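4.2 Wall storage and the visible container

What pleased us most in the Emside material was how much work the walls do. Wire baskets hung at the sides and a long black mesh organizer in five compartments leave the floor to larger things, such as the black toolbox with its clear-lidded compartments (Figure 3). 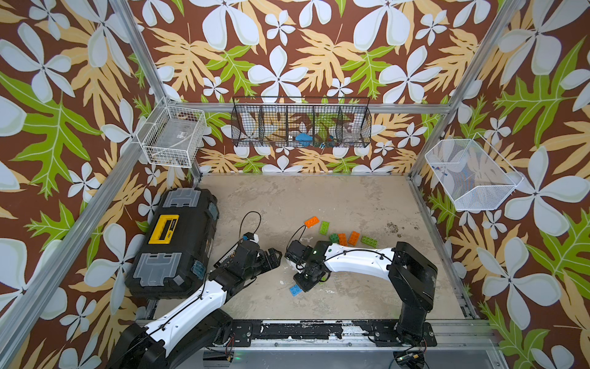
Afia Acheampong objected in her written response that mesh only helps if people look up, and that in her own sewing room she still goes to the box on the floor first. It is a wonderful point, and we return to it in Section 7.

Toy bricks are a lovely test of her claim. A pile on the floor invites sorting by colour or size – and the compartments overhead offer somewhere for each kind to go.

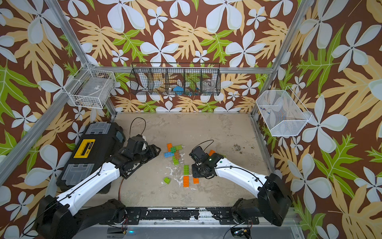
Source: Joscha Kramer, Stakudia. Reproduced with permission.

Figure 3. Wall baskets with toolbox (top) and with toy bricks (bottom).

Of the 20 households we interviewed, seven kept bricks in open mesh.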